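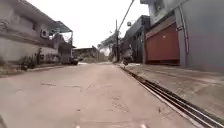

Responsibility for cracks in a shared concrete lane
Posted by Kavitha Achari, May 13, 2026
Category: Property and Access

I own a house on a concrete lane in the Hamell district that serves 11 households. The lane was laid by the original developer and has never, to my knowledge, been formally transferred to the municipality. Several cracks have opened since December, and one of my neighbors has asked every household to contribute $390 toward resurfacing.

I would be grateful for guidance on two points. First, is an owner obliged to contribute where no written maintenance agreement exists? Second, is full resurfacing necessary for cracks of this kind, or would sealing be sufficient? 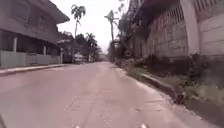
The lane, with the long crack running toward the middle distance.

Aravind Arumugam

The first point depends on who holds title to the lane. Please request the recorded plat and the deed for your own lot from the land records office. If the lane is shown as a private easement, the deed will often state how upkeep is to be divided. If it is shown as dedicated to public use, the next step is to ask the public works department whether the dedication was ever accepted. Until this has been settled, I would advise against paying into a private collection without a written estimate and a signed agreement among the owners.

On the second point, a long, thin crack does not in itself call for resurfacing. Narrow cracks are ordinarily cleaned out and filled with a flexible sealant in dry weather. Resurfacing is considered when the slabs have settled unevenly or the surface is breaking apart – a contractor should confirm this on site and put the findings in writing.

Furkley

We had the same matter on our road and everyone paid. It took 2 years to get agreement. Sealing lasted fine.

Gounder

Please also check whether any utility line runs under the lane. If a utility opened the pavement at any time, its permit may require it to restore the surface at its own cost. Permit records at our local office go back 8 years – yours may differ.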